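4.3 Recording a demonstration by remote control

Before you begin, finish the arm homing procedure in section 4.2 and check that the Geta console shows both arms as connected.

1. Clear the table, then set out only the items used in the task.
2. Hold both hand controllers level and press Match. The arms move slowly to the start pose.
3. Check the start pose. The two grippers should face each other above the center of the table, with a narrow gap between them.

CAUTION: Keep hands and sleeves off the table while the arms are matching. Do not lean over the rail.

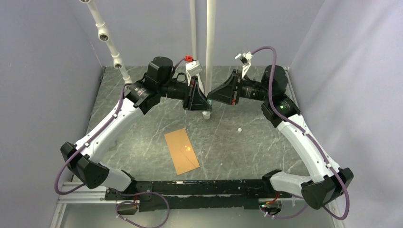
Figure 4-6. Two-arm station, envelope on the table, grippers facing each other.

4. Look along each purple cable from the gripper to the shoulder. It should follow the outside of the white link and hang in a loose curve past the shoulder joint. If it is pulled tight, press Stop and re-clip it.
5. Select the task name and press Record.
6. Carry out the task at an even speed. Pause briefly before each grasp and each release.
7. Move both grippers away from the item and press End.
8. Press Keep or Discard. Discarded recordings cannot be recovered.

NOTE: Move the envelope to a new position and angle before each recording. Leave the rail and the arm mounts as they are.

NOTE: If the console shows code 67, the controllers and arms no longer match. Press Stop and repeat from step 2.

Recordings are saved to the Dudavmont folder. To replay one, see section 4.4.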